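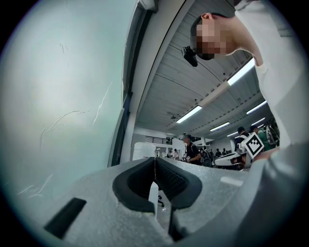
Figure 3. Finger pad of the hand-held gripper as its own camera sees it. The narrow slit is where the two halves of the pad meet.

4.2 Keeping the gripper fit for use

The method in Section 4.1 assumes a gripper whose parts stay where they were put. We bought no such gripper. The unit we call Zerus was in service from October until 9/4/26 and recorded 2800 grasps, of which 108 were later thrown out for reasons that had nothing to do with the person holding it. Most of those went back to three parts: the pad, the marker and the cable.

The pad gave the least warning. Dust settles in the slit (Figure 3) and the halves stop closing evenly, by an amount too small to notice in the hand and large enough to spoil the width reading. We brush the slit out with a dry paintbrush before each session, then close the gripper on a steel gauge and write down the reading. Solvent was tried once. The pad went tacky and picked up everything it met, a talent we had not asked for.

Marker mounts are checked by pressing each corner with a thumb. A lifted corner tilts the tag and shifts the pose estimate, and the software reports the wrong pose with perfect confidence. The adhesive supplied by Skostov was good for 62 hours of use at best. We now change it after 8 sessions whether or not it seems to deserve it, and repeat the hand-eye calibration afterwards. Skipping the calibration saves a quarter of an hour and costs a day.

The cable hangs free below the body and spends its working life being tugged. Early on we clamped it at the plug, which moved the break to just behind the clamp. The present arrangement leaves a short loop at the body and asks the operator to keep the slack off knees, chair arms and railings. Compliance is fair in the mornings.

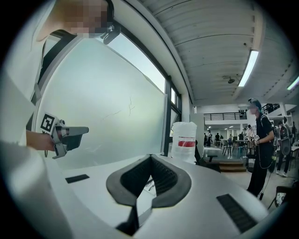
A reader of our first draft at Pindico objected that all this belonged in a manual, and that a properly designed strain relief would make half the section pointless. We agree about the strain relief. The part was drawn up with Afridi and came back fitting every plug except ours, so the loop remains in use and the manual, such as it is, consists of the paragraphs above and a sheet taped inside the lid of the case.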